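Parisi Hook-up Wire Kit: Owner's Set-up Guide
Section 4: Sorting your wire by colour

I wrote this bit after a few people at the Pralulcombe markets told me they'd bought the kit, used it twice and ended up with a bird's nest in a drawer. Fair enough, I've got one of those drawers too. Sorting is the dull part of owning a lot of wire, so let's get it over with before you start Section 5 (your first lead!).

What you'll want on the bench
- Three baskets, one per colour
- A clear, flat, pale surface
- Side cutters
- A bin or jar for scraps

4.1 Getting the bench ready

1. Clear everything off. I mean everything, mugs included. Black wire hides under anything you leave lying about.
2. Wipe the surface down and let it dry. Old stains don't matter, but crumbs and solder bits do, as they stick to the insulation.
3. Line your baskets up along the back edge, and decide now which colour goes where. Write it on a bit of tape if you're like me and forget by the time the kettle's boiled.
4. Tip the wire out in the middle, well short of the baskets.
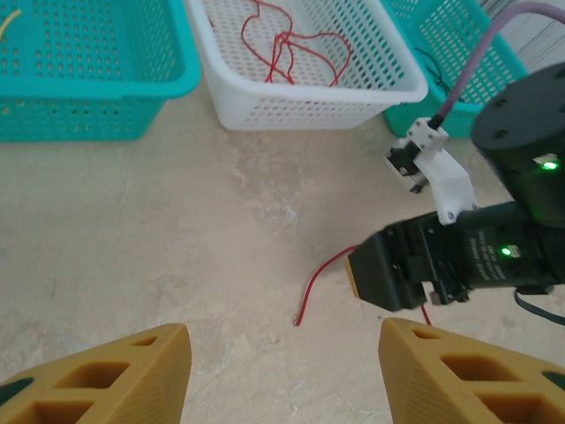

5. Check that your cutters are within reach but not under the pile. I've gone hunting for mine in there more than once and it isn't fun on the fingertips.

Note: Any basket will do, but I like the ones with holes in the sides. You can see what's in them from your chair, and dust drops through. Watch for bent ends poking out through the holes, though, and tuck them back in as you go.

CAUTION: Never sort wire that's still connected to anything. Unplug the power supply and take the leads right off the terminals first. Bare ends can also flick up when a loop lets go, so pop your safety glasses on.

4.2 Pulling the tangle apart

1. Don't yank. I know, I know. Yanking turns a loose tangle into a tight one, and thin hook-up wire kinks very easily.
2. Spread the pile out gently with both hands until you can see some bench through it.
3. Start with the colour you have least of. With only a strand or two to follow, you'll get a quick win and a bit more slack in what's left.
4. Find an end, hold it, and run your other hand along the wire to the first crossing. Lift whatever is lying on top, slide your wire out, and carry on to the next crossing.
5. When the strand comes free, curl it loosely and drop it straight in its basket. Don't start a "for now" pile, it'll be tangled again by smoko.
6. Do the next colour, and leave whatever you've got most of till last. Half the time it more or less falls apart once the others are gone.

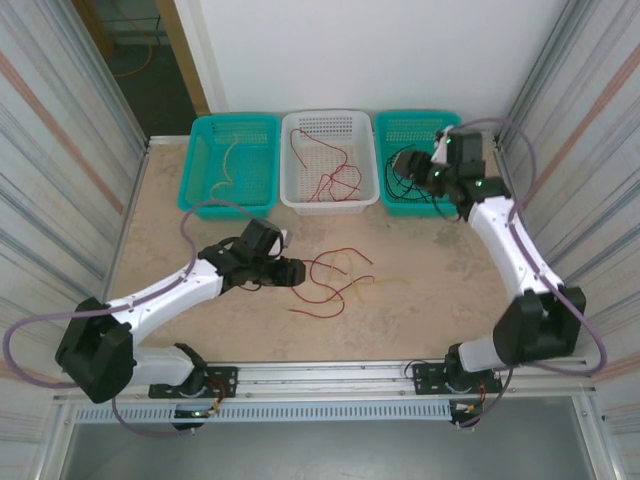 Fig. 4-2. A basket for each colour along the back, unsorted wire in the middle.

Note: If you're stuck on a knot, turn the whole bundle over and look at it from the other side. If you're still stuck after that, have a cuppa. I did the big Paltville order over a Wednesday arvo and the worst knot in it came undone straight after a biscuit.

CAUTION: Keep small kids and pets away while you've got wire spread out. Offcuts are easy to swallow and very hard to find in carpet.

4.3 Checking as you go

1. Look along each strand for nicks, flat spots and melted insulation. Cut out the bad section or bin the strand.
2. Nip off any end that's been bent back and forth, as the copper may be tired.
3. Anything shorter than 50 mm goes in the scrap jar. Anything over 400 mm is worth coiling properly (see 4.4). 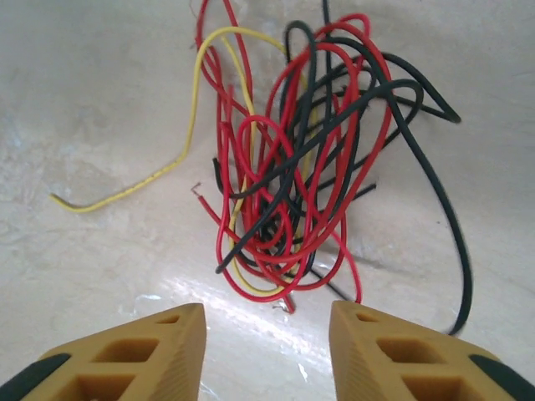

4. Be a bit fussy with loops. A big open loop is fine and will relax in the basket, but a tight little one can pull into a kink, so open it out with your thumbs before you tug on either end.
5. Printing on the insulation is only a marking and rubs off in time. Go by the colour.

4.4 Coiling the long ones

1. Wrap the wire loosely around 2 fingers, slip it off, and tuck the tail through the middle once.
2. Lay the coils flat in the basket, all facing the same way if you've got the patience.
3. Spare Dendalau wire ties are part no. 769 if you'd like them. I mostly use bread tags.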